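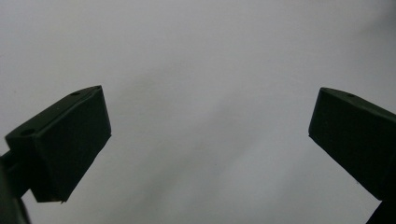 sodlow_bench
Facilities lead, Sodlow workroom

Ticket 271
Category: furniture / surfaces
Item: Vandolar table, gray top
Priority: low (was medium, see below)
Status: closed

Problem as reported
Pale streak on the gray top. Wide, soft edges, runs on a diagonal, a bit darker gray either side of it. Rest of the top is plain matte, so it shows. Person who logged it put "cleaner damage?" and wanted the top swapped before Saturday. New top is 600 plus delivery so no, not swapping anything until we know.

What I need to know: stain, wear, or light.

Log

8:40 am
Looked at it standing up. Streak there. Looked at it from the other end of the table, much weaker. Ran a fingertip across, can't feel an edge. No scratch that I can find. No sticky patch either.

8:55 am
Damp cloth, plain water, wiped well past both sides of the streak. Let it dry all the way. Same as before.

9:10 am
Dish soap, two drops in a bowl of warm water, soft cloth, rinse, dry with a towel. Same. Top is cleaner in general, had more grime on it than I thought, cloth came up gray. But the band didn't budge.

9:30 am
Asked Vandolar support by chat if matte tops can go shiny from rubbing. They said yes, can happen, and do NOT use the melamine sponges or anything with grit. Too late to ask who has used what on it. There's an open pack of sponges under the sink. Threw it out.
They also said check for haze from spray polish. We have a can of Temus polish in the closet. No idea if it ever went on this table.

10:05 am
Polish test. Small corner only, the Aigner surface cleaner, sprayed on the cloth and not the table. Two passes. Nothing lifted, corner looks like it did before. So prob not polish. Didn't bother with the rest of the top.

11:20 am
Came back to take a measurement and the streak was in a differnt place. Flatter angle, closer to the near edge. OK.

11:30 am
Pulled the blind down all the way. Streak gone. Blind up, streak back. Blind half, thin version of it. Turned the overhead lights off and on as well, they don't do much, just make the whole top a little lighter or darker.

11:45 am
Turned the table a quarter turn with the blind up. The band stayed put relative to the window and didnt follow the table. If it was in the top it would have turned with it.

Cause
Daylight off the top. Not a stain, not wear.

Fix
None to the table. Turned it back the way it was. Blind left at half, please leave it there in the mornings.

For whoever gets the next one of these
Do the blind first. Would have saved me the soap and the chat.
Soft cloth and water for this top, soap if it's greasy, nothing gritty.
Don't spray straight on it.
Sponges are gone, don't rebuy.
Polish can is still in the closet, top shelf, it's for the doors only. Label it if you have the tape.

Cost
11 for new cloths. No callout.

Replacement request cancelled 12:10 pm. Person who reported it has been told. If the streak shows with the blind fully down, reopen this one, don't start a new ticket.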